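## 4. Setting Up the Surtitle Display

This section covers the Gruvell surtitle unit as fitted in touring musicals at Brirkgate and similar houses.

1. Hang the display on the upstage side of the show portal. Fit both safety bonds before releasing the hoist.
2. Run the data line to the prompt desk. Keep it clear of the dimmer feeds.
3. Switch on the unit and wait for the green lamp.
4. Load the show file. Each act is stored as a separate list.

**Caution:** Do not hot-plug the data line. Damage to the input card is not covered.

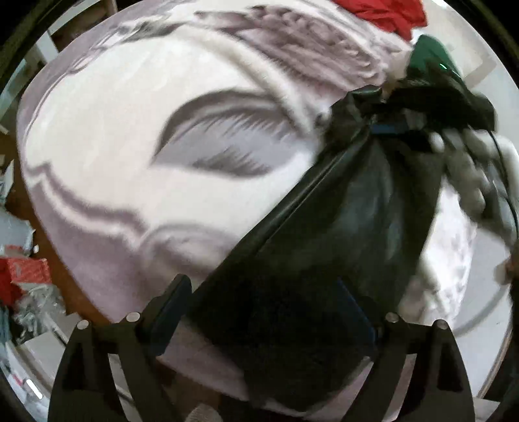 5. Set brightness to 21 for a blackout scene and 73 for a full-stage number. Save both as presets.
6. Step through the first 2 songs with the operator on headset. Check that each line clears before the next vocal entry.

**Note:** Reprises use their own cues. Copying a cue from the first version of a song also copies its fade time.

7. Lock the list before the house opens. To unlock it, hold **Back** and **Go** together.

If the display freezes during a performance, press **Blank**, then reload the current act from the desk. Do not cycle the power until the intermission.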